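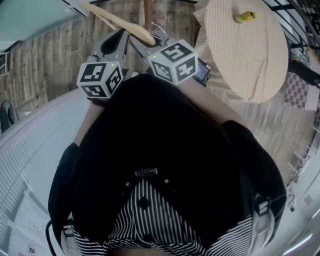 A hand-held gripper with a wooden spoon between its fingers, seen from the operator's side.

When Chak-lun Cheung started at Keletti, his job was to prepare tables. He laid cloths, sorted cutlery and carried trays for a company that cooks and serves lunches in 4 office buildings. Today he does much of the same work, but with a gripper in his hands, and what he does with it is recorded so that a robot can learn from it.

"My mother asked me if I play with spoons the whole day," he says. "I told her yes, and they pay me for it."

The change came in December, when Keletti made an agreement with Erano, a small robotics firm. Erano wanted recordings from people who know kitchen and table work well. Keletti wanted to know which of its tasks could one day be given to a machine. Nine employees signed up for the first group, and Cheung was one of them.

He did not find it easy at the beginning. "With my fingers I never think. I take the spoon, finished. With the gripper I must think where the handle is, how it will turn, if it will fall. The first week I was slower than a child." He had also to learn to keep his movements calm. A person who hurries makes recordings that are hard to use, and in a lunch service everybody hurries.

A full shift on the project is 260 recordings. Cheung says the number is possible to reach, but it is heavy for the wrists, and the group asked for longer breaks. They got them after some discussion. The other request, to see what happens with the recordings, took more time. Now someone from Erano comes to the kitchen in Barredo and shows the latest tests on a laptop.

"I saw the robot put down a spoon, and it made a small turn at the end, as I do," says Cheung. "I was proud and also I did not like it. Both."

I ask him if he is afraid for his place. He takes a while to answer. The dishwashing line, called Purnness by everyone after the old name on the machine, was automated before he came, and the people who worked there were moved to serving. Two of them left because they did not want to stand in front of guests.

"So I cannot say that nothing happens. Something happens. But they were told it very late, and we were told early. For me it is a big difference."

He would like a written promise that the people who record will be the first to be trained for the robots, when these arrive. Management has said yes in a meeting. Cheung is waiting for the paper.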